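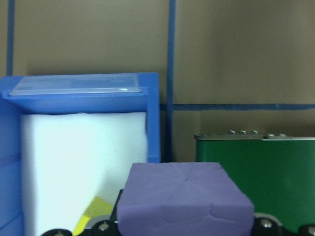
Right, gripper thread. People keep asking how we look after the small cell so I'm typing this between jobs, excuse the spelling

Background for the new followers: one arm, one bench, one wrist camera, foam parts all day. I run it with Noémi Nyitrai. She does the software, I do spanners and swearing

The cell is called Kirnton. No deep reason, it was on the side of the crate the bench came in and it stuck

Today's job was the fingers. Placement had been drifting for a while, never enough to trip anything, just enough that foam cubes were going down a touch skewed. 40 picks in a row this morning and I didn't like the look of the last ones at all

First thing, always: leave the software alone. Noémi will tell you I've ruined a good calibration more than once by "just tweaking" an offset when the real problem was a loose bolt

Power off, air off, lock on. Then hands in. In that order every time please

So, bolts. Go round every one on the finger plates with the small torque driver. Found two that moved. One was nearly a quarter turn which is a lot for something that size

Took both out, cleaned the threads, drop of medium threadlocker, back in. Paint pen line across the head and onto the plate so next time you can see from a yard off if it's shifted

(the paint pen is the best thing in the drawer. I have bought this pen four times becuase it walks off)

Fingers themselves next. Ours have thin rubber pads on the inside faces and foam dust gets in behind them. You don't see it building up, you just get a pad that sits proud at one end and the cube rolls a bit as it closes

Pads off, wipe with isopropyl, let it dry properly, new pads on. Old ones weren't torn or anything, just shiny. Shiny = slippy

Don't glue them. Double sided tape, the thin stuff. I glued them once and spent an afternoon with a scraper

Then the camera. It sits at the wrist looking out over the fingers, so the lens gets whatever the fingers kick up. Blower first, cloth second. Cloth first and you're rubbing grit round the glass

Check the bracket while you're there. Ours has two screws and a slot, and the slot is a stupid idea, it means the thing can creep. Promel do a bracket with dowel pins, I've asked for one, we'll see

Blue tape on the back wall: that's how I check the camera. One line across, a couple down. If the bracket has crept the lines sit somewhere else compared to the saved view. Costs nothing, takes seconds

It's not a proper calibration target and Noémi would like me to say so. Fine. It tells me whether I need to get the proper target out, that's all it's for

If you try this – put the tape up with a level and then DON'T touch it. Someone tidied ours once, very neatly, a finger's width higher. Whole morning gone

Cable next. The lead runs back along the forearm and there's a spot by the last joint where it rubs. Spiral wrap on there now. Look for the wrap going flat on one side, swap it before it goes through

Leave slack at the wrist. More than looks sensible. Turn the wrist by hand both ways to the limit and watch the connector, not the cable

Grip force, since three of you asked. We run it low. Foam will take a squeeze but it keeps the crease for a while and then the next pick is on a slightly different shape. Our setting is 138 on this controller, down from 131 – sorry, other way round, down from 138 to 131. Typing too fast

Those numbers mean nothing on your gripper by the way. Start low, go up till it stops dropping things, stop there

Someone will say use soft fingers. We tried some, Kálmán Somogyi lent us a set from his bench. Lovely on the cubes, hopeless on anything with a hard edge, and we've got boxes with metal rims in this cell as well. So flat fingers and a light touch

Bench bits. I move everything off, wipe down, put it back against the marks. Then jog the arm through slowly at ten percent with my thumb on the stop, looking for anything the finger plates might clip on the way in. Tall boxes are the ones that catch you out

Clipped one in July, didn't hurt the box at all, bent a finger. Spare finger came from Szénási and took ages

So now there's a spare pair in the drawer. Get a spare pair. Get them before you need them

Log it. We use a plain paper book on a string. Cycle count today 2,198 since the last pad change, I want to see if that's a sensible interval or if I just got lucky

Beno in the replies: yes same driver as before, yes it still needs its check sending off, no I haven't

Re-ran it after all that. Cubes going down square. Skew's gone, so bolts or pads, and because I did both at once I can't tell you which. I know. I KNOW

Next time pads only, run it, then bolts. Will post if it's intresting

Kettle. Then the proper target comes out anyway because Noémi has just walked in and asked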